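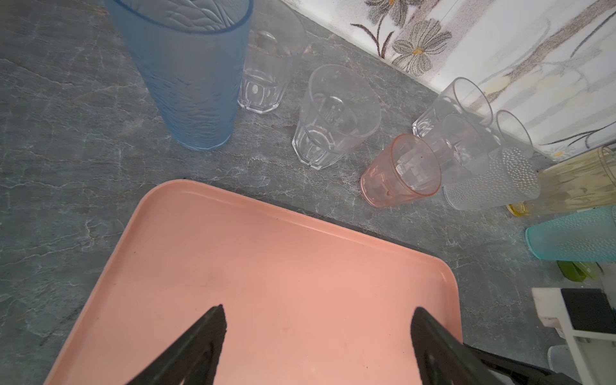 Fengying Yu wrote to me that a stone counter should be sealed every June whether it needs it or not, and that a fixed date is the only schedule people keep. I think she is wrong, and the advice is common enough to deserve an answer.

A penetrating sealer works by filling pores near the surface. Once they are full, a second application has nowhere to go. It dries on top as a haze, and the owner then buys a stripper to remove it. Dense slates may take almost no sealer at all. An open-grained sandstone may need it twice a year near a sink. One calendar cannot serve both.

The water test settles the matter at no cost. Put a spoonful on the stone, wait 17 minutes, wipe, and look. If the spot has darkened, the stone is absorbing and should be sealed. If it hasn't, put the bottle back. Test beside the faucet and again at the far end, where wear differs.

Yufang Hao's objection is better than Yu's. Most households will not run a test, she argues, and an unnecessary coat does less harm than a red wine stain. That holds for a rental in Toltthorpe with 7 tenants in as many years. It is a weak basis for general guidance. My last quote for a yearly visit was $275, and the installer had not asked what the stone was.

Suppliers should print the absorption rate on the invoice — they already have the figure — and leave the month off. Until they do, keep the offcut from the sink opening and try any product on that first.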